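My Chopsticks Finally Have a System (Sort Of)

October 13, 2025

I've been putting off writing this one because it felt silly to do a whole page on chopsticks. But then I got the third email asking how I store mine and whether you can put the plain wooden kind in the dishwasher, and I figured, fine, let's do it. Grab a coffee, this runs long!

First, a confession. For years my chopsticks lived in the drawer with the spatulas, the whisk, the meat thermometer and a bottle opener shaped like a trout. Every time I wanted a pair I'd get one long one and one short one, or two that matched but one had a chewed tip. We'd sit down to noodles and I'd be back up again digging around. When we moved to the house in Villondale I told myself the new kitchen would be different, and it was, for maybe two weeks.

So in September I pulled every last one out of the drawer and started over. I found sets from the old apartment, a pile of takeout ones still in paper, and a few orphans I swear I'd never seen before.

Sorting them out

Dump them all into something wide and shallow before you do anything else. I used to do this on the bare counter and they'd roll straight off the edge and under the stove. A big shallow pan or a serving bowl with a bit of a rim keeps them corralled, and you can push them around with your hand to find the pairs. A tray works too if it has sides.

I also like having a cloth down underneath. It catches the splinters and crumbs and it quiets things down, and when you're finished you take the whole thing outside and shake it.
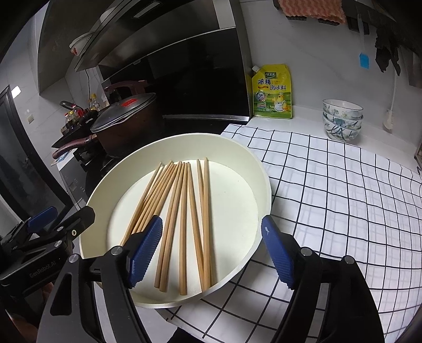 Now go through them one at a time. Run your thumb down the length of each one, slowly, from the thick end to the tip. You're feeling for fuzz, nicks and any spot that catches on your skin. Then hold it up at eye level and look down it like a pool cue. A little bend is okay for cooking. A big bend is kindling.

I make three groups: keep for the table, keep for cooking, and out. The "out" group doesn't have to go in the trash, by the way. I've got a bunch of old ones out in the garden holding up pepper seedlings, and one is permanently assigned to poking wet coffee grounds out of the sink strainer. They're also great for stirring paint samples. Just don't let them wander back into the kitchen afterward!

Washing

Please don't leave them standing in a glass of water in the sink overnight. I did this forever and then wondered why the tips went gray and soft. Wood drinks the water right up.

What I do now is wash them by hand as soon as dinner's over, with warm water and a drop of dish soap. You hold a bundle between your palms and roll it back and forth under the faucet, like you're trying to start a campfire. Rinse, roll again, done. If something's stuck on the tips (rice glue, you know what I mean) a soft brush gets it off. I stay away from the scratchy green side of the sponge, it roughs up the surface and then the next batch of rice sticks even worse.

As for the dishwasher, I know people who do it. My neighbor Ferdinand Aebischer has been running his through on the top rack for years and he thinks I'm being precious about it. His are also the color of an old fence, so, you decide. If you do go that way, put them in lying down in the little cutlery tray if you have one. In the basket they slip through the holes and can stop the spray arm from turning, and you get a machine full of dirty dishes. Ask me how I know.

Drying

This is the part I used to skip, and it matters more than the washing. Wipe them with a towel, then spread them out somewhere with air around them until they're dry all the way through. Spread out, not in a heap. I leave mine overnight and put them away when I make coffee in the morning.

If you smell anything musty when you open the drawer, they went away damp. Wash them again, dry them for longer than you think you need to, and wipe out the drawer while you're in there. Any that have black specks that don't wash off, I toss. A new set costs less than lunch.

Getting rid of the fuzz

For a rough one that's otherwise fine, a tiny bit of fine sandpaper does the job. Fold it around the stick and pull it toward you in long strokes, turning as you go. Wipe off the dust with a damp cloth, let it dry, then rub in a little food-grade mineral oil with a paper towel. Leave it for an hour or so and buff off whatever hasn't soaked in. Mine get oiled whenever they start looking thirsty. I don't have a schedule. Only do this with plain, unfinished wood. If yours are painted or lacquered and the coating's chipping, let them go.

Don't use olive oil or whatever's next to the stove. It gets sticky and then it smells like an old candle.

Where they live now

I tried a jar first. It looked so cute on the counter! But it was right by the stove, and everything by my stove ends up with a fine layer of grease on it, so I was rewashing clean chopsticks. The jar moved to the shelf on the far side of the kitchen and now holds only the cooking ones.

The table ones went back in a drawer, but in their own narrow box. I got a plain divider from the Endgate hardware store and it fits almost perfectly next to the forks. They all lie the same way, thick ends toward me, so I can see straight off if one's in backward. Pairs that don't match anything else get a small rubber band around them. My brother-in-law Pirmin Egger marks his with a dot of colored pencil on the very end of the handle, which is smart if you've got several sets that are nearly the same length. I may steal that.

A few leftover bits

Measure your longest ones before you buy a divider. I didn't, and made the drive to Endgate twice.

If you're deep frying or working over a tall pot, get a pair of proper long cooking chopsticks. Your knuckles will thank you.

Takeout ones in paper are fine to keep for picnics. I allow myself whatever fits in one sandwich bag, and the rest go in the fire-starter bucket by the back door.

Next time I'm doing bamboo steamers, so if you've got one that smells weird, send me your questions before I start scrubbing mine.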